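Search reviews and guides
Enter keyword Go

Birkley hand grippers, club set: a review after one term

Posted by Siobhán Mac Carthaigh, Treltbridge Robotics Club

Quick one because I have to be at pickup by 4:30. Enda asked me to write this up before we order again in August so here goes.

What we bought: the Birkley club set. Hand-held grippers, chargers, a hard case, a stack of printed task cards that we used twice. Price came to 243 each with the school discount, which hurt. Our whole budget last year was mostly snacks and tape.

What we do with them. Students pick stuff up off a table, put it down somewhere else, over and over, and the recordings go into the training set for the arm project (the arm is called Umora, don't ask me, they voted). Good fit for a club. No soldering, no waiting your turn at the one laptop. New kids are useful in their first session and that matters more to me than any spec.

The good

Trigger feel. Light, smooth, small hands can manage it. We had the Nassar ones before and the spring on those was brutal, kids were switching hands after ten minutes.

Fingertips grip well. Cables, markers, a stapler, fine. Coins off a flat table, forget it. Playing cards, no.

Setup is fast. Case open to first recording in seven minutes once you've done it a few times. First time took us the entire meeting, mostly because the manual has the pairing steps in the wrong order. Do step 5 before step 3. You're welcome.

The not so good

Weight. Not heavy in the store sense, heavy in the fortieth-pick-of-the-afternoon sense. We do short turns and swap. Elbows on the table helps, Enda hates it because the motion comes out stiff.

Battery gauge lies. Says half, then it's dead. Charge everything the night before and ignore the gauge.

The case latch. Looks like something off a 1979 suitcase and works about as well. One popped open on the stairs. Grippers survived, so I guess thats a point for build quality.

Software is okay. File names are a mess and you can't rename in bulk, so one of the older students wrote a little script. Ask support and they tell you it's coming. It was coming in the spring too.

Space: you want a big table, more than one person working at once, room to reach across without knocking elbows. Small desks were misery. Once we moved to a large one the sessions went a lot quicker and there was less arguing.

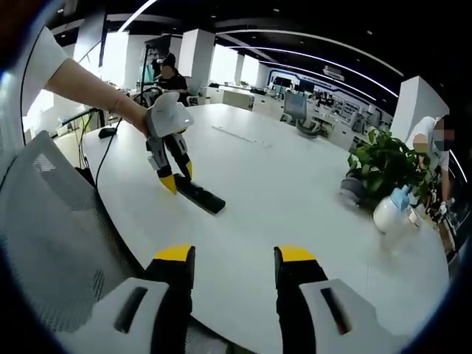 Do students need to know any programming before they start with these?
Most of ours didn't. Picking things up and checking that the recording saved takes no code at all, and the ones who get curious about the files afterward can learn Python from there.

Versus the Nassar set: Birkley is better in the hand, Nassar had the better case and a gauge you could trust. If your kids are high school age you could probably live with either. For middle school get the Birkley, no contest.

Would I buy again? Yeah. Two more if the money comes through. Wish they sold the fingertips seperately, right now you have to order the full repair pack.

4 out of 5. Point off for the gauge and that latch.

Recent reviews
Nassar starter set, second look
Cheap tripods for the club room
Label makers that survive middle school
Line-follower kits compared

Contact | Copyright Treltbridge Robotics Club | Back to top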